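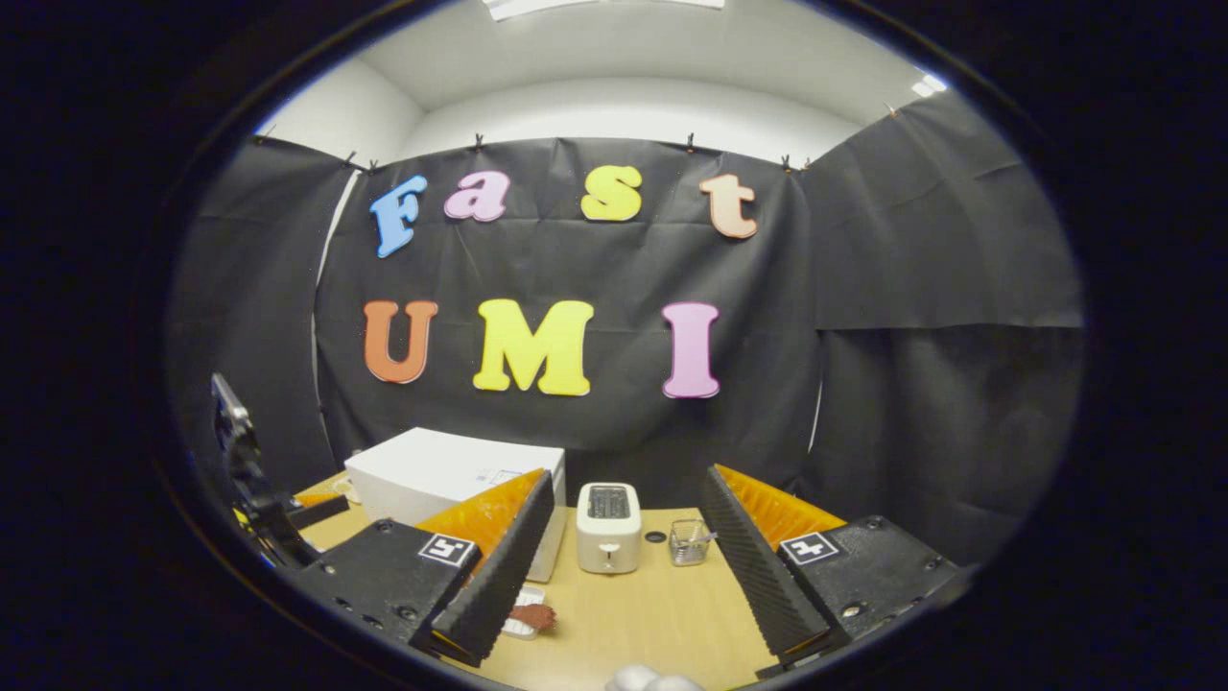

Dye notebook – madder, second round
December 2024

Back into the madder after leaving it alone for far too long, and I'm pleased to say the wool has forgiven me. Writing this up while the last pot cools so I don't have to rely on memory again (see the walnut pages, which are mostly question marks).

Fibre first. Four skeins of the Radham two-ply, undyed, washed twice with the plain soap. The first rinse came off a bit grey and greasy, so I did the second one properly, with warm water and no rushing. I weighed them together once they'd dried on the rack and got 184 g, a bit under what the labels add up to, but I'd take the scale over the label. All the sums below use 184.

Mordant was alum at the usual rate, dissolved in a jug of hot water before it went anywhere near the pot. Last time I tipped it in dry and got those pale freckles all down one skein. Brought it up slowly, held it for an hour, then left the wool sitting in it overnight with the lid on.

Madder: 200 g of the chopped root from Ovgate, soaked since the night before in rainwater from the tank. The tap water at my place pulls everything towards brick, and I wanted to know what the same root would do without it. Strained the first soak off and kept it in the ice cream tub (labelled, Ximena, I promise!) as it's always the yellowest part and I'd like to try it on silk.

Heating is where I went wrong in round one, so I stood over it this time with the thermometer and a cup of tea. Started at 40 degrees, crept up over most of the morning, and didn't let it past 69. It touched 69 once while I was answering the door and I turned the gas right off until it dropped.

Results, dry and looked at by the window:

Skein A, one hour in the pot – a soft coral, nice and even, a bit peachy at the ties where I had them too tight.

Skein B, left in until the pot was cool – proper red! Warmer than the Irkis sample card but close enough that I held them side by side for ages.

Skein C, as B, then a dip in washing soda – pinker, leaning to raspberry. I like it less than I thought I would.

Skein D, second bath, same roots – apricot. Would be lovely as the background for the yoke.

Ximena Ayala had a look at lunch and reckons B would go deeper with a pinch of chalk in the bath. She's usually right about reds, so that's next. She also wants the colour of A for her Hauksdóttir cardigan and I've said she can have it if she winds it herself.

Still to sort out:

Rub test on B with damp white cotton. The rinse water ran clear but I don't trust it yet.

Half of C goes on the windowsill under the cardboard strip, to be checked at the end of January.

Looser ties, figure eight, in cotton. I write this every single time.

Dry the spent roots on newspaper – there might be a third bath in them if I'm happy with beige.

The big enamel pot has a new chip near the handle, on the outside, so it's fine for now. Please don't use it for iron.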